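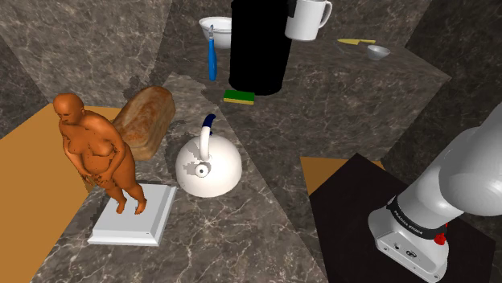
Kekov, part three: scenes, seeds and the kettle

January 3, 2019

The last post ended with the arm driving its hand through the floor. That is fixed. The fix was one line in the configuration and took Haris Rana and me most of an evening to find: the floor had a visual mesh and no collision mesh, so the planner was correct in believing there was nothing there.

For those who have not read the earlier parts, Kekov is what the robotics club at Flasgate has been building in simulation since July. The task is simple to state. A scene is generated with household objects in it and a Franka arm at one side. The program is given the name of an object and has to pick it up. We have no access to a real arm and no immediate prospect of one, so all of the work is done in rendered scenes on the two machines in the back of the computing room.

This post is mostly about how the scenes are made, which I glossed over before and which Asif Khattak has asked me to write down before I forget it.

Scene generation

Each scene starts from a seed. The seed decides the surfaces, the objects, their positions and orientations, and the place the camera looks from. Given the same seed and the same version of the code, the same scene should come out. I say should. Until the middle of last term it did not, and the reason was that we were reading the object folder in whatever order the file system handed it over. On one machine the bread came before the bowl and on the other it came after. The list is now sorted before anything is drawn from it. If you take one thing from this post, sort your lists.

Surfaces come first. The floor and wall panels get a texture from a shared pool, and a panel may be given a flat colour. Marble comes up often and I have stopped noticing it. Georges Awad objects to the marble on grounds of taste, but it has turned out to be a useful texture for our purposes. The veins give strong edges that have nothing to do with any object, and our first segmentation attempt was mostly an edge detector. It found a great many objects in the walls.

Objects come next, from a library we call Stikix. It is a folder with naming rules. It has the kettle, the loaf, the mug, bowls, the knife with the yellow handle, the sponge, the toothbrush and a good deal else. Each entry needs four things:

a visual mesh, which is what gets rendered
a collision mesh, which is what the physics and the planner see
a mass, in kilograms
a name, in lower case, with no spaces

The last of these has caused more trouble than the other three together. We had a "mug", a "Mug" and a "mug_final", all the same mug, and the program was marked wrong for picking up one when asked for another. Inmaculada Sarmiento wrote a check that refuses to load the library if two names differ only in case. She also deleted mug_final.

Scale

Most of our meshes come from different sources and each source has its own opinion about units. Some are in millimetres, some in metres, and one was in inches. The loader does not guess. It reads a scale factor from a text file next to the mesh, and if the file is missing it stops.

This catches the gross errors. It does not catch the case where somebody has typed a plausible but wrong number. A toothbrush a quarter longer than it ought to be still looks like a toothbrush. Relative size across a scene is easy to misjudge too, as perspective does odd things when the camera is near the floor and the tall items run up out of view. I now check against a ruler. We have a black and white bar of known length in the library that can be dropped beside anything, with its own collision mesh switched off so that it does not knock things over.

Collision meshes

A concave shape is slow to simulate, so the usual approach is to replace it with a convex hull. For a sponge this costs nothing. For a mug it fills in the inside, and it also fills in the gap between the handle and the body, so the simulated fingers cannot go through the handle even though the rendered ones look as though they should.

The kettle was the worst of these. The handle arches over the top and the natural way to lift it is to close the fingers on the grip. With a single hull there is a solid lump under the handle, and the fingers stop against it. For several weeks our results showed that the kettle could not be lifted, and we spent some of that time adjusting the grasp planner, which was innocent. The kettle is now split into a body and a chain of short pieces for the handle, each convex on its own. The bowls had the same treatment. Fahad Tanoli did the splitting by hand, having tried an automatic tool that produced hundreds of slivers and brought the physics to a crawl.

The loaf has kept its single hull. It is already nearly convex and I see no reason to spend time on bread.

Where the arm stands

The arm is bolted to a black square pedestal in the model, and the pedestal stays where it is whatever the seed says. We did try moving it. The trouble was that a fair number of scenes then had no reachable target at all, and the failures told us nothing. Fixing the base and moving everything else gives the same variety relative to the arm and makes reachability much easier to check.

The check itself is crude. Before a scene is accepted, we ask the solver for joint angles that would put the hand above the target. The arm has seven joints, so there is normally a whole family of answers, and we need only one that keeps clear of the joint limits. If none is found the seed is thrown away and the next one is tried. The check applies to the target only. Other objects may be out of reach and frequently are.

Scoring

Scoring is done by a separate program called Jeon. It is kept separate on purpose, after an incident in which the picking code and the marking code shared a variable and we achieved a perfect score. Jeon loads the scene from the seed, runs the attempt, and records a pass if the named object is off its supporting surface by 50 mm and stays there for 3 s. It then writes one line to a log. It has no opinion on style. An attempt that sends the rest of the objects across the floor and comes up holding the sponge is a pass if the sponge was asked for.

Georges wants a penalty for disturbing other objects. I agree in principle. In practice we would need to decide how far an object must move to count, and the physics lets everything settle by a small amount at the start of each run. My suggestion is to let the scene settle first, record the positions, and measure from there. This is on the list.

The current test set has 495 scenes. It was meant to be a rounder number, but a few seeds turned out to place objects inside one another and the solver threw them apart at the first time step, so those were removed. I have not replaced them. Changing the set means rerunning every older version of the code for a fair comparison, and a full run ties up both machines overnight.

I am not going to give pass rates in this post. The last full run was done before the handle change and the numbers are out of date. The general order of difficulty is clear enough from the logs. The sponge is easy. The knife is hard, as a thin blade lying flat on a surface leaves very little for the fingers to close on, and the planner prefers the middle of the object when it ought to prefer the handle. The toothbrush is hard for similar reasons when it is lying down.

What is left

Inmaculada is working on a grasp hint for each library entry, so that the knife can be marked as something to be held by one end. It will be an optional line in the same text file as the scale. I would have preferred to learn it from the attempts, but we have a showing at the college before Easter and a text file will be ready by then.

Asif is rewriting the camera placement. At present the camera position is drawn from a box, and it sometimes ends up where the target is behind something large. He would like to reject those. I would like to keep a few, marked as such.

Haris has the collision mesh for the new floor panels. He has been asked to look at them with the collision view switched on before committing.

The scene generator now prints its seed at the bottom of the log as well as the top, after I closed a window too early and lost a good one.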